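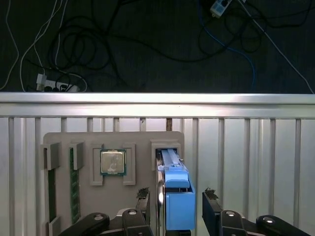

Parkwood Continuing Education
Companion Animal Care, Unit 4: House Training the Adult Dog

Students should read the Clevwood shelter intake forms before this session. The forms are discussed again in Unit 5.

4.1 Scope
This unit covers adult dogs that soil indoors after adoption. Puppies are treated in Unit 3. Medical causes must be ruled out by a veterinarian before any training plan begins. A dog that drinks more than usual or strains to urinate should be referred the same day.

4.2 Feeding and outings
Meals are offered at fixed times and the bowl is picked up after 17 minutes. Water stays available. The dog is taken on leash to one spot after waking, after meals, after play and before bed. The handler stands still and does not talk. A small treat is given at the spot, within two seconds of the dog finishing.
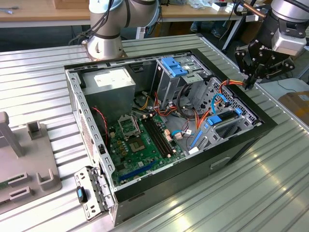

Page 93

4.3 Accidents
Scolding after the fact teaches the dog to avoid the owner and often leads to hiding behind furniture to eliminate. Interrupt with a calm word only when the dog is caught in the act, then go outside. Clean with an enzyme product; ammonia cleaners are not suitable.

4.4 Record keeping
Use the Jorner log sheet. Enter the time, place and surface for each event, indoors and out. Entries made from memory at the end of the day are not accepted for credit.

Assignment: a written plan of 400 words for the Loureiro case, due at the start of Unit 5.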